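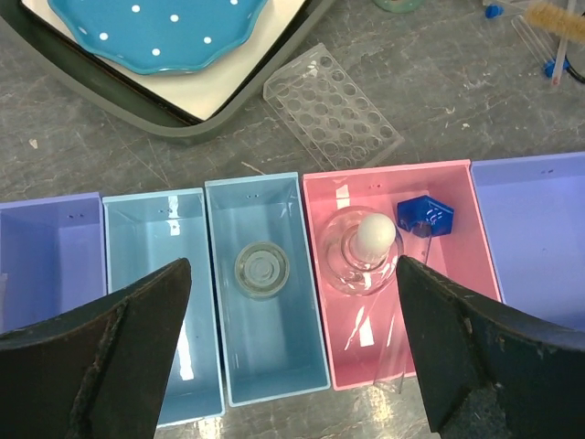 Colored bins lined up on the work surface.

Mermont Community Board > Schools and Giving > Vadance is "donating" a sign to the high school

gravelroad_mom
20 May 2018
Flyer came home in the backpack on Friday. Vadance is giving the high school an electronic message sign for the front lawn, to go in over the summer. Full color, school name on top, Vadance logo on the bottom. The flyer says it comes "at no cost to the community." Has anyone seen the paperwork? I went through the school board packet and all I could find was one line under gifts accepted. No value listed, no terms, nothing on who pays to run it.

I have nothing against Vadance. They hire people here and they pave the lot at the ball fields. But I've been around long enough to get nervous when something large and electric is free.

hank_of_the_hill_rd
Can't we just say thank you? A local business wants to do something nice for the kids and the first reaction is to ask for the receipt.

gravelroad_mom
I can say thank you and read the terms. I do both when my brother-in-law gives me a boat.

tworivers
I went to the meeting. It was item 3 on the agenda and took less time than the pledge. The Vadance rep said the sign runs on something called Borkulum, which is the software you use to put messages on it. A board member asked whether there was a fee and the answer was "the first year is included." Nobody followed up on that. They voted and moved on to the bus contract.

gravelroad_mom
So what's the fee in the second year?

tworivers
Wasn't said. I asked the office by email afterward and got a reply, which surprised me. $142 a month, billed to the school, unless Vadance decides to renew. "Decides to" is the wording they used.

hank_of_the_hill_rd
That's nothing in a school budget.

oldpressbox
Depends whose budget it is. At our school that kind of thing comes out of the activities account, the same one that pays for band music and tournament entry fees. I helped with the concession stand for years and I can tell you $142 is a slow Friday night. Now picture giving a slow Friday night to a sign every month, including July when there is no one in the building to read it.

And that's before the electric bill. And before the first panel goes out.

serra_side
Over here in Serra we have one of these. Different donor, same basic deal. Ours is 5 years old. The left half has been dim since last winter and the repair quote is still sitting on a desk somewhere, because the warranty belonged to the donor and the donor got bought by another company. The new owner says the gift was made by the old one. The old one is a disconnected phone number.

It still shows the temperature. The temperature is wrong.

hank_of_the_hill_rd
One bad sign in Serra doesn't mean ours will be bad. You people would turn down a fire truck.

serra_side
I'd ask who buys the tires. Also nobody at our school will take it down, because the plaque is on it and they're afraid of looking ungrateful. You may want to think about that part before the concrete gets poured.

pinecone77
I work in facilities (a different district, not naming it) and I'll say a few things for and against.

For: a sign like this does get used. Parents see the early dismissal notice on it. It's better than somebody on a ladder with plastic letters in February.

Against: "donated and installed" can mean a lot of things. Ask if installed includes running power out to the lawn and if it includes the permit. We accepted a gift once where the donor's crew bolted the thing down, took the group photo, and left a coil of wire sticking out of the ground. The electrician was on us — and he cost more than I would have guessed.

Also ask who controls what goes on the screen. Some of these agreements give the sponsor a share of the display time.

gravelroad_mom
Display time is the thing I hadn't thought of. So it could be running Vadance ads to 510 kids every morning?

pinecone77
Could be. Or it could be a logo and that's the end of it. I haven't seen your agreement and neither have you, which I'd say is the problem.

hank_of_the_hill_rd
They are teenagers. They see more ads before breakfast than that sign could show in a month.

oldpressbox
Then Vadance can rent the lawn from us like any advertiser. I'm not being cute. If there is a commercial message on school property, I'd like the school to be getting paid for it. What we have now is the school paying to keep it lit.

creekbottom
Vadance employee, not speaking for the company, not in that department. The people I know who pushed for this have kids at the school and meant it kindly. I doubt anybody sat in a room plotting to stick you with a software bill. More likely someone had a number they were allowed to spend, the sign fit under it, and the monthly fee was going to be a later problem.

That said, I agree the fee should have been on the flyer. I didn't know about it and I got the company email with the drawing in it.

gravelroad_mom
Thank you for that, it's fair. I never thought it was a plot. "At no cost to the community" is still not true as printed, though, and I'd feel better if somebody at either end would say so.

tworivers
Here's what I plan to send to the board. Add to it if you want.

Who owns the sign once it's in the ground.
Who pays for Borkulum after the first year, and can the school drop it and use something else.
Who pays for power, the permit, and repairs.
Who decides what is displayed, and does Vadance get any of the time.
Can the school remove the sign if it breaks, plaque and all.

oldpressbox
Add what hours it's lit. The houses across the street have bedrooms on that side.

hank_of_the_hill_rd
I still think this is a lot of fuss. But I live across the street, so yes, add the hours.

gravelroad_mom
Sent under my own name with the list attached. I also asked for a copy of the signed agreement, if there is one. Will post whatever comes back.

serra_side
Ask for the fee in writing while you're at it. Ours went up.

gravelroad_mom
Update: got a call from the office. There is an agreement, it's "being finalized," and I can see it after it's signed. I asked how the board voted to accept something that isn't final and was told they accepted the gift, and the agreement is a separate matter. I've asked for that in an email. Nothing yet.

tworivers
I'll bring it up in public comment at the next meeting. If anyone else is going, sign the sheet by the door when you get there or they won't let you speak.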